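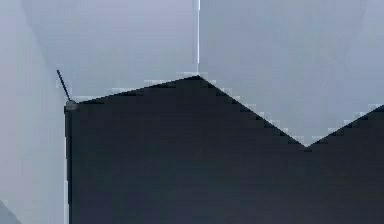 In August I opened my first brokerage account, and this post is my notes on what I learned about markets and bad news. I am not a professional. I work in an office in Binthorpe and I read the financial pages in the evening, with a dictionary for the difficult words.

My first purchase was a small one, 39 shares of Skilus, a company that makes cold storage equipment for hospitals. I chose it after reading its annual report two times. I put in a little more than 1,000 dollars, and I kept 2,000 in cash for later.

Then came the port strike in Cildale. Skilus receives many of its parts through this port, so I expected the price to fall. On the first morning it fell by 6 percent before I finished my coffee. I was very nervous, and I wrote a sell order, but I did not send it. In the afternoon the price came back a little, and at the close it was almost the same as on the day before. The strike was still going on.

I could not understand this. How can a price go up when the bad thing continues? I spent several evenings reading old articles about other strikes. What I understand now is that a price contains what people already expect. Many investors had feared a strike for weeks, so a part of the fear was already paid for. When the union said it would let medical cargo pass, the real situation became smaller than the fear.

I want to be careful with this explanation. It sounds very good afterwards, and I did not have it in my head that morning. If the price had continued to fall, I could probably have found another explanation that sounds equally good.

The other company I follow is Hamdy, which moves containers by truck. It went down for the whole strike and it is still down. I do not own it, and I still don't know why the market treats it so differently. Maybe its contracts are shorter. I have asked their investor office by email and I am waiting for the reply.

I have changed one habit. I do not look at prices before lunch any more. The sell order is still saved as a draft in my account, and I should delete it this evening.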